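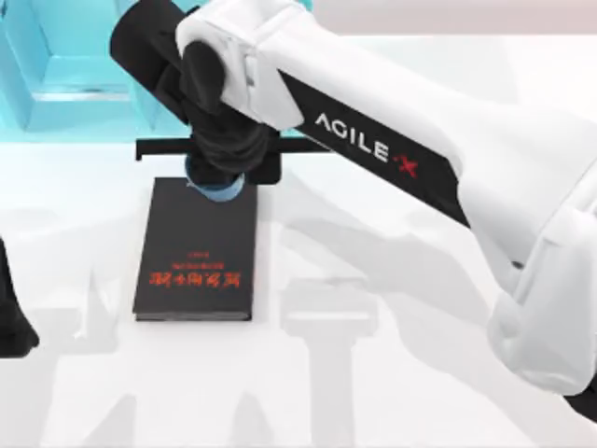 Attachment 1: sim view at the stall, book task, visitor build.

Open Day demo: arm reaches book, then contemplates it
Status: Closed
Queue: Oleo / Demo stations
Priority: High (was Low, then the doors opened)
Opened by: Remedios Mercado
Assigned to: Cường Đàm
Station: Kong, ground floor, Drollow building
Tags: sim, two-arm, book, open-day, october

Problem as reported

Running the book task on Kong for the open day. Right arm goes out to the book, comes down at the far end of the cover, and stays there. No error, no timeout, no red text in the console. Oleo says "executing." It has said "executing" for as long as it takes to explain the entire history of the lab to a family from Burkedach, and then some.

Left arm is doing nothing, but that's its job in this task until the handover.

Expected: arm takes hold of the book, lifts, passes it across, everyone claps.
Actual: see attachment.

Reset brings it back to the start pose and it does the same thing again. I have now done this for two groups. The second group thought it was reading.

Remedios

9:20, Cường Đàm
Looking. Is this the build from the shared drive or the one Genji put on Kong for visitors?

9:24, Remedios Mercado
Whichever one has the big green START button.

9:26, Cường Đàm
Genji's, then. Can you orbit the camera down to table height and tell me if the tool is touching the cover? In your attachment the pale blue ring is either on the book or a hair above it, and I can't tell which from that angle. The gripper bar looks like it's floating over the far end, but I wouldn't bet lunch on that either.

9:31, Remedios Mercado
The visitor build has the camera locked. You locked it. There's a note on the monitor in your handwriting that says "camera locked, do not ask."

9:33, Cường Đàm
Fair. I'll pull the state log remotely. Leave it stalled, please. Don't press anything green.

9:47, Cường Đàm
Findings so far:

The planner thinks it finished the approach and is waiting for a contact event before it starts the grasp. No contact event has come in. So the arm is waiting for the book, and the book, being a book, is waiting too.

Reported gap between tool and cover at the stall is zero. The contact checker also says there's no contact. Both numbers come from the same software and they've been sitting next to each other in the log all morning without bothering anybody.

Workaround until I know more: run the block stacking scene. It's dull but it finishes.

9:52, Remedios Mercado
Block stacking is what we showed last year. A man just told me so. He also asked why the book is upside down.

9:55, Cường Đàm
It's upside down from the visitor side. The default camera got moved around to the other end of the table so people could see the gripper come in. Cosmetic. Please don't open a second ticket.

10:02, Emiko Amano
I've opened a second ticket. I'm on the welcome desk, and visitors who read Chinese are tilting their heads at the monitor in the lobby. It's a big red title, so they notice. One gentleman bent all the way over and I had to find him a chair.

10:04, Cường Đàm
Merged into this one. Rotating the book by itself would break the grasp pose, so it stays as it is until the grasp works. One broken thing at a time.

10:18, Genji Mizuno
Hi, just saw this, I've been parking cars. Did anybody change the book? Mine was a fat one. The one in the attachment is a thin hardcover.

10:21, Cường Đàm
It says "book_default" in the scene file.

10:23, Genji Mizuno
It always says book_default. That's the folder. Whatever book is in the folder is the default book. I think Kumiko updated the assets.

10:40, Kumiko Ebihara
Yes, I swapped the model. The old one had no cover texture and looked like a brick, and we had a request from the outreach side for "a book that looks like a book." The new one has a proper cover with the title in red and a page edge along the bottom. I checked it in the viewer. I did not check it under the arm, as I was told the arm didn't care.

10:42, Genji Mizuno
Who told you that?

10:43, Kumiko Ebihara
You did, in the kitchen.

10:44, Genji Mizuno
OK.

10:58, Cường Đàm
Found it, I think. The visual model and the collision model are separate files. The new visual model went in. The new collision model went in too, but at the wrong scale: it was exported in millimeters and Oleo reads meters, so somebody's import script divided by 1,000 to be helpful. Then Oleo, which also has a helpful import script, did it again.

As far as physics is concerned there's a speck lying on the table. The arm is going to the correct spot for the picture of the book and waiting to touch a crumb.

The "zero gap" reading was measured against the visual mesh. The contact checker uses the collision mesh. They were both right, I suppose. I've filed that as a separate bug, because one of them should have said something.

11:05, Remedios Mercado
Can this be fixed before the noon group? There are 40 of them and they've been promised a robot.

11:07, Cường Đàm
The fix is one line. Getting it onto Kong is the problem. The visitor build is read-only so that children can't edit it, and it appears we did that very thoroughly.

11:15, Genji Mizuno
Steps for getting around the lock, for the record:

1. Close Oleo from the window menu. Escape goes to the attract loop.
2. Log in as the maintenance user. Password is on the card inside the keyboard drawer, which I'm aware is bad.
3. Copy the fixed scene folder over the old one. Say yes to everything.
4. Start Oleo with the visitor profile. If it comes up in the dark theme you have the wrong profile.
5. Press the green button once. Twice queues two runs and the second begins from wherever the first one left off.

11:29, Remedios Mercado
Did 1 through 4. Pressed the button once. The arm went down, touched the book, and the book left.

11:30, Cường Đàm
Left?

11:30, Remedios Mercado
Departed. Off the table to the right, at speed. The arm then closed its fingers on the place where the book had been and carried that over to the left arm. The left arm took it.

I got applause for this, by the way. I'm not sure I want it fixed.

11:36, Cường Đàm
Mass. The book was full size again but still had the mass of the speck. Setting it to something a book might weigh. I'm also raising the contact settle time to about 200 milliseconds so the arm doesn't close the instant it brushes the cover.

New folder is up. Same steps.

11:48, Remedios Mercado
Works. Down, grip, lift, across, down. Ran it again to be sure. Works again.

I'm writing this with my hand over the green button, as a boy in a dinosaur hat has been circling.

12:25, Emiko Amano
Noon group went through. They liked it. Several of them asked whether the real arms can do this as well, and I said to ask Remedios.

12:31, Remedios Mercado
I said the real arms are upstairs having their own open day. That held for the afternoon.

14:10, Emiko Amano
The title is still upside down on the lobby monitor. Asking on behalf of the gentleman with the chair, who came back with his wife.

14:22, Cường Đàm
Moved the lobby feed to a second camera on the other side of the table. Title reads the right way up there. Kong's own monitor keeps the old view so the gripper stays in sight. I didn't touch the book.

14:26, Emiko Amano
Thank you. He has read it to us. He says it isn't the sort of book he'd cross a room for, but the cover is very nicely done. Passing that on to Kumiko.

Resolution

Collision mesh for book_default rescaled, and the duplicate unit conversion removed from our import script (Oleo's own conversion left alone). Mass set by hand. Settle time raised in the visitor profile only. Lobby camera moved.

Follow-up, not part of this ticket:
Asset changes to be run once under the arm before they go to a demo station (Kumiko, Genji).
Warning when visual and collision meshes disagree in size (Cường).
Keyboard drawer card (Genji, please).
Remedios has asked for the 11:29 build to be kept somewhere under the name "magic trick." It's in the archive folder. Do not put it on Kong.

Closed by Cường Đàm, 16:40.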